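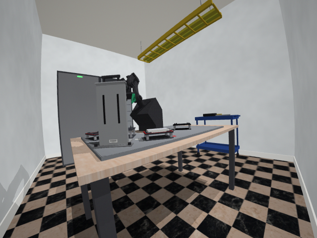

Testing a plate transfer policy in simulation before it touches the real deck

This page covers how we test a learned plate transfer policy in simulation and decide whether it is ready for the lab. It assumes you already have a trained policy and a working model of your deck. If you are still building the deck model, finish that first, because errors in carrier height will look like policy errors later and waste your time.

The method was worked out by Farhad Rashti and Jamshid Kazemi in June as part of the Vollurus project. We have used it on every policy since then.

What is being tested

The task is short. The arm picks up a microplate from one carrier, moves it to another carrier and lets go. The plate has to end up flat and fully seated. A plate resting on the lip of a carrier counts as a failure, even if it would probably drop in with a tap.

We care about two results. The first is how often the plate is seated. The second is how often the gripper or the plate touches anything it should not on the way. Report them separately. A policy that seats every plate but brushes the cabinet is not ready, and one combined score hides that.

Step 1. Freeze the scene

Save one copy of the scene and give it a version name. Ours are named after the deck layout, so the current one is Gorberg and the one before it was Huamán. Do not edit a scene after the first test run. If a carrier needs to move, save a new version and start the counts again.

Check these before you freeze it:

Carrier positions match the measurements from the real deck.
The plate's collision shape includes the skirt at the bottom.
The gripper pads have friction set on both sides.
The home pose of the arm is the same one the controller uses.

The room itself matters less. Walls, floor and lighting only affect the result if your policy takes camera images as input. Ours does, so we keep the room in.

Step 2. Set the variations

Each trial starts from the frozen scene with small changes applied. We vary the starting position of the plate by up to 2 mm in each direction on the deck, and its rotation by up to 5 degrees. For image policies we also vary the brightness of the ceiling light and the color of the floor.

Write the random seed to the log for every trial. You will want to replay the failures, and without the seed you can't.

Keep the variations the same for every policy you compare. It is tempting to widen them once a policy does well, but then the new numbers can't be set next to the old ones. Put the wider range in a separate test.

Step 3. Run the trials

Run 48 trials per policy. Split them evenly, with 24 using the original lighting and floor and 24 using the changed ones. Let each trial run until the plate is released or the time limit is reached. Do not stop a trial early because it looks bad – some policies recover from a poor first grasp, and you want to know that.

Step 4. Score them

The Indamix script reads the logs and checks the final plate pose against the target carrier. It also lists every contact between the arm, the plate and the rest of the scene. Contact with the source and target carriers is allowed. Everything else is flagged.

Then replay every flagged trial and watch it. The script does not tell you why something happened. Most of our early failures were the same one: the gripper closed slightly high, the plate tilted during the lift, and the far edge landed on the carrier rim.

What we found

Policies trained on a fixed plate position did well in the first half of the trials and badly in the second. Adding position changes during training helped with seating. It did little for the lighting problem until we varied the light during training too.

The order of training also made a difference. Starting with position changes and adding lighting later gave steadier results than using both from the start. We only tried this on one arm, so treat it as a starting point.

Moving to the real deck

Use an empty plate for the first runs and keep the arm at reduced speed. Compare the real grasp height with the logged one before you raise it. If they differ by more than 2 mm, go back to the deck measurements before you retrain anything.

Last updated Tue 9 September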